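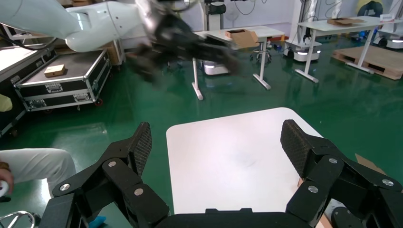
Fig. 1 — Vue depuis le poignet du bras A, pince ouverte face au plateau blanc ; en haut, le bras B en mouvement.

Nous utilisons des cookies pour améliorer votre navigation. Accepter | Refuser | Paramétrer

Cellules à plusieurs bras, séance 5
L'incident de la zone partagée
Notes de cours, Johanna Aigner

Bonjour à toutes et à tous, et merci d'avance à celles et ceux qui liront ces notes avant de venir, je sais que les journées sont longues en janvier. Nous avions laissé de côté la fois dernière la question des zones partagées, et j'avais promis d'y revenir avec un cas vécu. Le voici donc, avec l'accord de Reto Leitner, qui tenait le poste ce jour-là et qui a eu la gentillesse de me confier ses journaux de bord (ils sont bien tenus, prenez-en de la graine !).

1. Le montage

Deux bras travaillent au-dessus d'un même espace. Le bras A saisit un objet souple, le présente, puis le dépose. Le bras B vient ensuite le reprendre. Entre les deux, un superviseur, que l'équipe appelle Cleven, attribue la zone à un seul bras à la fois. Tant que A détient la zone, B reste à l'extérieur. Quand A déclare « objet déposé, pince vide », Cleven attend 200 ms, puis accorde le passage à B.

Sur le papier, rien à redire. La série comptait 60 cycles prévus, et les 55 premiers se sont déroulés sans que personne ait à lever les yeux de son écran.

2. Ce qui s'est passé

Au cycle 56, A tenait une botte de câble. Il ne l'avait pas déposée. Pourtant le superviseur a reçu le message « pince vide » et B s'est mis en route. Les deux pinces se sont touchées à vitesse réduite, B s'est mis en arrêt de protection, et Reto a appuyé sur l'arrêt d'urgence presque au même moment. Pas de blessé, une éraflure sur une plaque latérale, une belle frayeur. Veronika Hofstetter, qui s'apprêtait à passer le bras dans la cellule pour remettre une pièce en place, a reculé à temps. Gardez ce détail en tête, nous allons en reparler à la section 4, et c'est à mes yeux le plus sérieux de toute l'affaire.

3. D'où venait le faux message

On a d'abord soupçonné le réseau, comme toujours, puis le superviseur. Orest Moroz a passé une soirée entière à relire les échanges et n'y a trouvé aucune perte. Le message était bien parti du bras A, en bonne et due forme. Il était simplement faux.

Il faut se rappeler comment la pince décide qu'elle tient quelque chose. Elle n'a pas de capteur de contact dans les doigts. Elle se ferme, et si les doigts s'arrêtent avant la fermeture complète, elle en déduit qu'un objet les a bloqués. Le seuil avait été réglé par Wendell Rosenthal sur des boîtes en carton, des objets francs, qui gardent leur largeur quand on les serre.

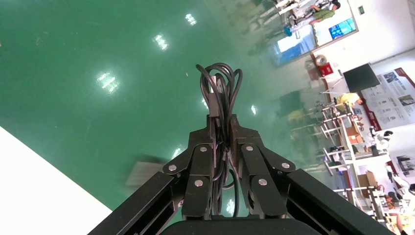 Une botte de câble, elle, ne garde pas sa largeur. Les brins glissent les uns sur les autres, se rangent, s'aplatissent, et les doigts continuent d'avancer doucement alors que la prise est encore bonne. À la fin, l'écartement mesuré passe sous le seuil et la pince conclut qu'il n'y a plus rien. Selon la manière dont la botte est enroulée et l'endroit où on la serre, cela arrive tout de suite, plus tard, ou jamais. Voilà pourquoi il a fallu attendre le cycle 56 pour le voir.

Le programme commettait ensuite une seconde erreur, de logique celle-là : il traitait « pince vide » et « objet déposé » comme un seul et même événement. Or une pince peut se croire vide n'importe où sur la trajectoire. Le dépôt suppose en plus que le bras soit arrivé au point de dépose, qu'un ordre d'ouverture ait été donné, et que le bras se soit retiré.

4. Et la personne dans tout cela ?

Veronika avait regardé le bras A, l'avait vu immobile et en avait conclu que la cellule était au repos. J'aurais fait pareil, je vous l'avoue. Mais un bras immobile peut être en attente, et celui d'à côté peut partir sans prévenir. Le superviseur Cleven gère les conflits entre bras ; il n'a jamais été conçu pour protéger quelqu'un. Cette protection doit venir d'une fonction de sécurité séparée, dont l'état ne dépend pas de ce que croit une pince.

5. Les corrections retenues

— La libération de zone exige désormais trois conditions : position de dépose atteinte, ouverture confirmée, retrait terminé.
— Une perte de prise en dehors du point de dépose arrête les deux bras et demande un acquittement manuel.
— Le seuil d'écartement est réglé par famille d'objets, et les objets souples ont leur propre essai de maintien.
— Avant toute intervention à la main, arrêt de la cellule entière, même pour deux secondes.

L'équipe a rejoué la série complète avec les mêmes bottes. Deux pertes de prise ont été signalées en pleine trajectoire, et les deux fois B est resté dehors.

Pour la prochaine séance, reprenez le diagramme d'états distribué en salle Brukside et ajoutez-y l'état « prise douteuse ». Réfléchissez surtout à la façon d'en sortir, car c'est là que vos camarades de l'an passé ont le plus hésité. Les copies manuscrites me vont très bien.

Partager cette page · 5 partages · 2 commentaires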